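Floor reopening at Parstead

The ground floor workroom at Parstead is open again as of September. The gray floor paint has had its two coats and the benches are back along the window wall. Please keep chair legs capped. Felt pads are in the drawer under the Janssen shelves, in a box of 100, so take what you need.

Burnero is sending new storage racks later in the month. Until they are up, fabric covers and spare sleeves should be folded and left on the top shelf. Anything on wheels or on a round base stays clear of the doors.
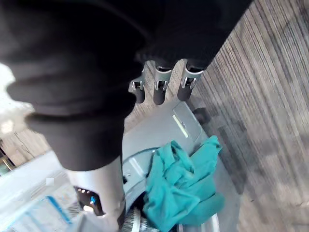 The Druris sign-up sheet is by the sink as before. Evening slots go quickly, so put your name down early, and wipe down the benches before you leave.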